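2118 views | 30 comments

My spare room has no robot in it. My laptop does, though, and for most of December I sat in front of it drinking cold coffee and trying to decide which of two controllers should drive a pretend arm around a pretend apartment full of doors.

The contenders were Tufa and Flumow. Tufa is the old reliable from the Norkholm people, lots of menus, a manual you could prop a window open with. Flumow is newer and lighter and comes out of a little shop in Drusthorpe, and everybody I know who builds mobile arms has been bugging me to try it. So I did! I ran both in the same simulated home, same arm, same cameras, same goal: find the door, line up with the handle, get through without scraping anything.

I picked doors because doors are mean. A cup on a table sits there and waits for you. A door swings, it hides whatever is behind it, and the handle changes from one to the next. Brass lever here, a slim dark vertical one there, and the camera has to make sense of both before the gripper gets anywhere near.

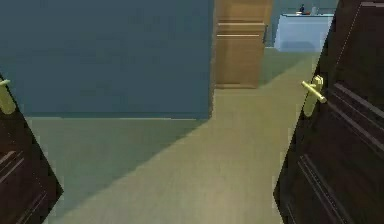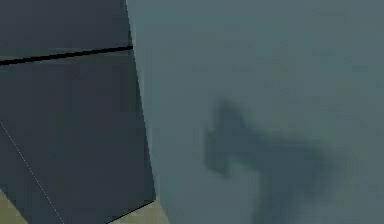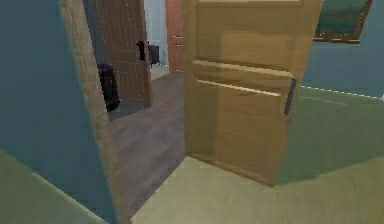
Reading time: 2 minutes

I started with Tufa, and for the first few runs I was sold. It creeps up on a handle like a cat on a bird feeder. Lemlem Weldu, who has been tuning door tasks a lot longer than I have, watched over my shoulder on a call and told me to quit admiring it and look at the clock. Fair enough. Tufa was taking forever, and whenever the arm swung across its own camera and blocked a big chunk of the view it would just stop and think. Sometimes it backed all the way out and started over (I may have yelled at it).

Flumow doesn't stop. If the arm gets in the way, it keeps moving on its last good guess and cleans things up when the view opens again. That's thrilling when the guess is right. When it's wrong you get an elbow parked against a blue wall and a gripper closing on air. I gave each one 13 tries at the lever handles, and Flumow finished its set while Tufa was still fussing, but it also clipped the door edge on 2 of them, and on real hardware I'd have been shopping for paint.

The shadows surprised me. Flumow kept treating dark patches on plain walls like something solid and steering wide of them. Lemlem had me turn one slider down and it mostly quit doing that, though the slider is buried under a tab called "Comfort," and I would love to have a word with whoever named it.

Setup goes to Flumow by a mile. I had it talking to the arm before lunch. Tufa ate a whole evening and wanted the camera settings typed in by hand, twice, after I fat-fingered a minus sign.

So which one am I keeping? Flumow for the open doorways and hallways, Tufa for anything with a handle I care about. Lemlem thinks running both is silly and that I should just speed Tufa up, and she sent me her settings file to prove it. I haven't opened it yet. Next up is the same test with a softer gripper, once I figure out why mine keeps loading upside down.

13 shares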